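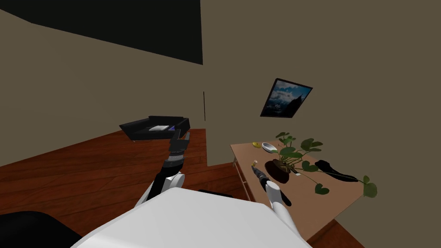
Nov 20, 2019. Spent the morning on the gripper budget with Dinesh and got further than I expected. Trelgate want $748 a pair for the slim ones, Flereo will do theirs for $500 but freight is extra (of course it is). I keep going back to the sim before I sign anything — with the right gripper over the near edge of the table like that, and the potted plant spreading its leaves across so much of the top, I'd rather pay for slim fingers than fight foliage all year. Dinesh reckons the cheap ones would cope. Maybe!

Plan for now: 2 pairs, 2 spare wrist rings, order in February when the new money lands. Aurelio to ask Zukthorpe if they'll honour the old quote. Still need a colour code for the cables, and someone's pinched my good calipers again.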